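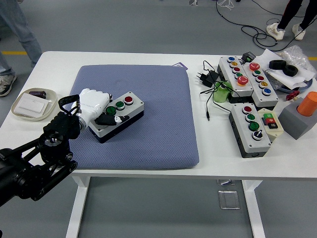 Pressing a button is one of the oldest jobs given to robots, and Krystyna Mazurek has spent most of a year on it. She writes planning software at Stonemero, a small company that builds control code for multi-fingered hands. Her current test uses push-button control boxes of the sort bolted to machines in any factory. One with two green buttons and a red one sits on a quilted mat, and the hand hovers beside the first green button with its fingers curled. The rest of the test parts share the same white table, including a box with a big red mushroom-head button and another with a rotary selector switch.

The trouble starts when a finger gets close. From a head camera, the hand blocks the view of the thing it is about to touch. The old version of the software took one look at the start, picked a point and went there blind. If the box slid on the mat, the finger landed on the housing.

Mazurek's team split the job in two. A perception program finds the box, fits a simple model to it and keeps a running guess of where each button is. A second program, called Salldale, plans the finger's path and rewrites it as that guess changes. When the fingers cover a button, the software works out its position from the parts of the box it can still see.

"The first program is allowed to say it doesn't know," Mazurek said. "Then the second one slows down."

Slowing down took longer to get right than moving did. Orvokki Oksanen, who handles the low-level control, set the hand to wait up to 300 milliseconds for a better estimate before backing off. With a shorter wait, the hand gave up on presses it could have made. With a longer one, it looked stuck, and people reached in to help it.

Oksanen also wrote the replay tool the team uses every day. It lines up the camera view, the planned path and the motor currents on one timeline. By August it held 863 recorded presses, many of them failures with a note attached. A common note is "wrong finger."

Color is a weak clue. Several boxes have red, green, yellow and blue buttons in different orders, so a command such as "press green" has to name the box as well. On a box with two greens, it has to say which one. Bonifacio Sotomayor, who maintains the command parser, made the software stop and ask when a request fits more than one button. Some testers found that annoying. He left it in.

The selector switch is next. It needs a grip and a turn, and the planner still treats every contact as a push. Mazurek has a branch that handles turning in simulation, and she expects to merge it once Oksanen finishes the new torque limits.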